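How Does Someone Win an Award?

You may have won a ribbon at a race. The first runner over the line gets it, and everyone can see who that was. Many awards for grown-ups are different. A town might give a prize to a teacher, a coach or a nurse, and there is no finish line to look at. So how does anyone decide?

It starts with a nomination. To nominate a person means to put their name forward. Most of the time you can't nominate yourself. A friend, a neighbor or someone from work has to do it.

The person who nominates fills in a form. The form asks for a name, the award they are trying for, and a short piece of writing called a citation. A citation tells what the person did. It often has a word limit, so the writer has to pick the best parts and leave out the rest.
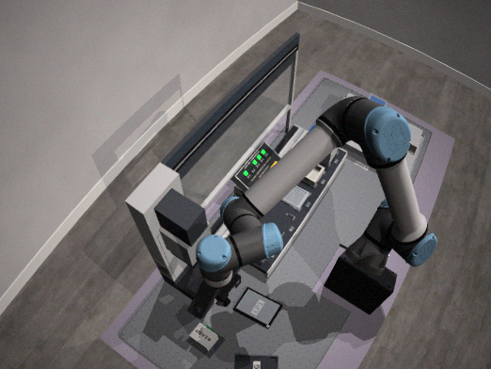
DARNMONT, January

Each winter the town of Darnmont gives the Stikby Medal to a person who has helped others learn. Anyone who lives in town can send in a form. Last year 30 forms came in.

A group of 4 judges reads every one. Judges follow a list of rules called criteria. For the Stikby Medal, the criteria say that the person must have done the work for at least two years and must live in or near Darnmont.

Judges read the forms alone first and give each one a score. Then they meet and talk. If a judge knows one of the people well, that judge leaves the room while the others discuss that name. This keeps things fair.

Horacio Figueroa won the medal last year. He teaches people to read at the Grondau Library in the evenings. A former student wrote his citation.

"I didn't know she had sent it," Figueroa said. "They called me at dinner time and I thought it was a wrong number."

The winner gets a medal and $1,000 to spend on the work. Figueroa bought large-print books.

Words to know

Nominate: to put someone's name forward for an award or a job.
Citation: a short piece of writing that tells why someone should get an award.
Criteria: the rules judges use to choose.
Recipient: the person who gets the award.

Try it

Think of a person at your school who helps others. Write a citation for them in 30 words or fewer. Give one thing they did and tell who it helped. Read it out loud to someone at home.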